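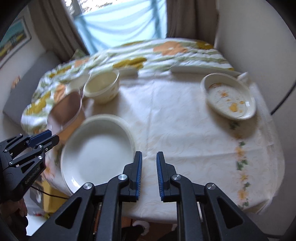 Table-clearing gripper kit pulled after fingers let go of plates

August 25, 2026

Comow has stopped shipping its two-finger hand-held gripper kit after users reported that the fingers can lose their hold on dishes without warning. The company calls it a "grip retention issue." People who have had a dinner plate come down on the table may have another name for it.

The kits are used in pairs, one per hand, to record how a person clears and stacks tableware so that a robot arm can later be trained to do the same. Comow has sold 384 of them. It says it has received nine complaints, all of the same kind: the fingers close on the rim of a plate, the plate is lifted, and the linkage slackens partway through.

In a notice to customers, the company blames a batch of return springs and says the fault shows up "only under unusual loads." That is a hard line to swallow. The product page still promises a working load of 400 grams, and plenty of serving plates weigh more than that before anyone puts food on them. If a plate is an unusual load for a plate-handling tool, buyers might have liked to hear it earlier.

Lurdes Baptista, who runs home recording sessions for the data firm Clurora, said her team reported the problem twice before getting an answer.

"They told us to hold the trigger harder," she said. "We were holding it as hard as you can hold it. Then they told us to use lighter dishes." 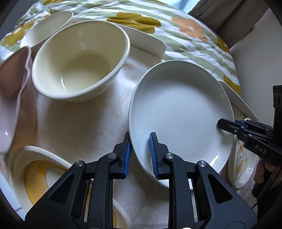
Two grippers at the rim of a white oval plate during a dish-handling session.

Three people have reported cuts from broken dishes, none of them serious, according to Comow. The company did not say when it first heard about the injuries, and it did not answer a question about whether the springs were tested before the kits went out.

Jacqueline Pruvost, a product safety consultant at Gromdale, said the fix on offer – a replacement spring that customers fit themselves – leaves her unconvinced. "You have a part that failed, and the plan is to mail out another part and a hex key," she said. "I would want to see the test results for the new one. I asked. I haven't seen them."

Comow says the springs will go out by November. Until then it advises owners to stop lifting ceramic or glass items with the kit. It is not offering refunds.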